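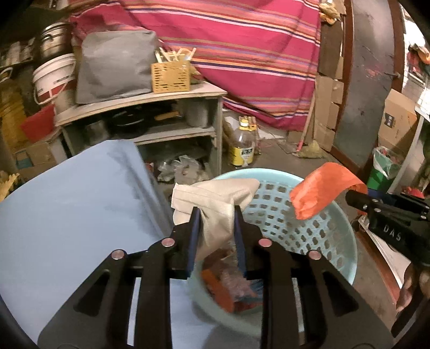 Small things first: a light-blue basket takes the odds and ends of the wash.

The basket that runs the house

There is a moment in every wash week when the big things are done. The sheets are folded, the towels are in their stack, the shirts are on hangers, and you feel like a person who has their life together. Then you look down and see what is left - the headbands, the cleaning cloths, the doll's blanket, the belt from a bathrobe, the one napkin. In most homes this pile gets carried from chair to chair until somebody needs the chair.

Joaquín Domínguez has been thinking about that pile for a long time. He ran the laundry at the Hendine, a small hotel on the lake road, where on a busy weekend up to 900 pieces went through the machines, and he now teaches evening classes on home laundry out of a former bakery on Sosa Street. I signed up in January expecting to learn how to fold a fitted sheet. I did learn that (sort of), but what I came home with was a completely new feeling about baskets.

"People spend their money on the washing machine," he told us on the first evening. "The machine is fine. Look at where the clothes go when they come out of it."

Where mine went was a tall wicker hamper with a lid, a wedding present, very handsome. Joaquín is polite about wicker. He only asked me to put my arm in and bring up whatever was at the bottom, and up came a sock I had been missing for most of a year, and a swimsuit I would prefer not to talk about.

What he likes is a plain round plastic tub, wide and fairly low, with a thick smooth rim and holes all the way down the sides. Color is up to you, but he leans toward pale ones, light blue especially, and once you've tried it you see why! A bit of orange or red cloth at the bottom of a light-blue basket jumps right out at you. Dark blue does too. In a brown hamper everything is the same shade of murk. The holes let air through, so a damp cloth that gets forgotten overnight has a chance. And the rim matters more than I would have guessed. You will be carrying this thing against your hip, up stairs, with a phone ringing somewhere, and a thin rim bites.

Then comes the sorting, and this is where the class gets lively. Joaquín sorts by size before anything else. Large flat things go onto the bed or the table straight away, smoothed out with the palm of the hand, and they never see the inside of the basket at all. The basket belongs to small things. He drops them in one by one, holding each piece up by a corner and letting it hang for a second so it falls open. I thought this was fussy until I tried it at home with a full load. Cloth that hangs for even a second loses the twist the spin cycle put into it. Cloth that gets grabbed by the fistful keeps it, and you find it again at ironing time.

The hanging also gives you a look at the piece. Pleats and gathered edges get a little tug along the stitching. Anything with a flap gets the flap pulled out flat. Ties and straps get shaken loose from whatever they have wrapped themselves around, and it is always something, usually a sock.

There were 21 of us that first evening, and we worked in pairs over shared baskets, each reaching in from one side. It was surprisingly companionable. My partner had raised four children and had strong views on cuffs. We got through our load in nine minutes, and when Joaquín tipped the basket out on the table to check us he found a single knotted apron string. I was prouder of that than I can reasonably explain.

He has a few habits I have kept. Rubber gloves stay out with the basket, within reach, and get hung by the fingertips when the hand-washing is over. Cleaning cloths never share a load with anything that touches a face. And the basket itself gets a wash, which had never once crossed my mind. Five minutes in the bathtub with warm water and dish soap, an old toothbrush for the holes, then upside down on the balcony to drain. The lint that came out of mine could have stuffed a pillow.

He is less strict about folding than you might expect. Small things can be rolled, stacked or laid in a drawer as they are, he doesn't mind, as long as they leave the basket the same day. At the Hendine the rule was that an empty basket went back on its hook before anyone sat down. At home he allows himself a coffee first.

The handsome hamper has moved to the hall, where it holds umbrellas and looks wonderful. In its place is a round blue tub from the hardware store on Esberg Avenue, so light that my daughter can carry it full. She has taken over the small things entirely, and holds up every last washcloth by its corner with great seriousness before letting it drop. Last week she found a sock's missing partner this way and ran through the whole apartment with it.

The next round of classes starts on 9 April 2018 at the old bakery, and Joaquín asks that you bring one load of clean, unsorted laundry from home. He says people always tidy it up before they come, and he can always tell.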